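Learning Where the Board Ends
Robotics | Feature
November 21, 2025

For most of the past decade, the software group at Clastham treated perception and control as separate departments. Perception produced a list of objects and their positions. Control received the list and moved the arm. When a task failed, each side could usually show that its own part had performed as specified.

The Stekwood project was set up to close that gap. Its subject is a modest one: the handling of thin, ordinary items on flat, pale surfaces, using a camera mounted close to the gripper. Its product is a layer of software that sits between the two older systems and passes information in both directions, many times during a single reach.

Pale surfaces are harder than they sound. A planner needs to know how far away a surface is, and most methods for judging distance depend on texture. A clean white panel offers very little. What it does offer is often misleading, as overhead lights leave bright patches that shift whenever the camera moves. Early versions of the Stekwood software tracked these patches as though they were fixed objects, and the estimated position of the arm drifted accordingly.

The current version takes the opposite approach. Regions that are brighter than their surroundings and that move in the wrong direction are set aside before any matching is done. Smudges, specks and old ink, which earlier software filtered out as dirt, are now kept as landmarks. A board that has been used and wiped gives the system far more to hold on to than a new one.

Pens and markers have become a standard test for the same reasons. They are narrow, they roll, and their two ends matter. The planner has to settle which end carries the cap before it chooses an approach, and it has to do so at close range, with the fingers themselves covering a good share of the view.
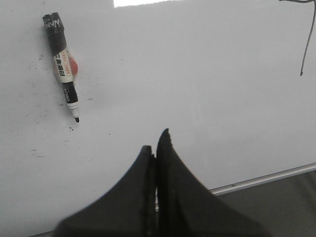

Vass considers the choice of test object too kind. A marker has dark parts and printed lettering, Vass argues, and any competent detector will find it against white; the honest measure would be a clear plastic ruler or a sheet of paper on the same surface. The project team accepts the point in part. Paper is on the schedule for the coming year, and transparent items are to follow once the contact model is considered stable.

That contact model has absorbed most of the effort since October. A pen lying flat leaves little room beneath it, and fingers that arrive even slightly low will press against the surface. The earlier controller handled this by stopping. The new one allows a small, limited push, reads the resistance at the wrist and uses the result to correct the estimated height of the surface. In the latest internal trial, 885 reaches were logged, and in 19 of them the controller stopped before the fingers closed. Each of the 19 has been replayed in simulation and assigned a cause. The most common was a poor estimate of height near an edge.

Edges are now treated as a subject in their own right. When the wrist camera passes beyond the rim of a work surface, the picture changes abruptly. A bright, nearly blank plane gives way to a floor at a different depth, with different light and any number of shapes that have nothing to do with the task. Software trained mainly on the middle of the table tends to respond badly. It may propose a grasp on something well out of reach, or stretch the plane of the tabletop outward until it covers the floor.
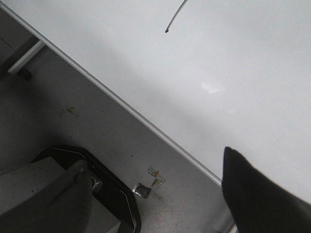 The silver trim separates the white tabletop from the gray floor below.

Stekwood addresses the problem by fitting the boundary first. The software searches for a long, straight change in brightness, checks it against the last known plane and then divides the view in two. Everything on the far side is marked as outside the workspace. It remains available for collision checks – a table support or a nearby piece of equipment is still an obstacle – but it cannot be selected as a target.

The division is recalculated as the arm moves, and the team reports that it adds about 2 milliseconds to each cycle. A viewer developed at Fullham displays the fitted line over the camera feed, along with the last 300 estimates, so that an operator can tell a steady boundary from one that is wandering. Engineers say the viewer has changed their working habits more than any other part of the release. Faults that once took an afternoon of reading log files can often be found by watching the line.

Several questions remain open. The method assumes that edges are straight, and round tables are not yet supported. Strong shadows parallel to the rim can still attract the fit. The team has also not decided how the system should behave when an item rests partly over the edge, where the boundary rule and the grasp planner give conflicting instructions. For the present, the arm holds its position and asks the operator for a decision.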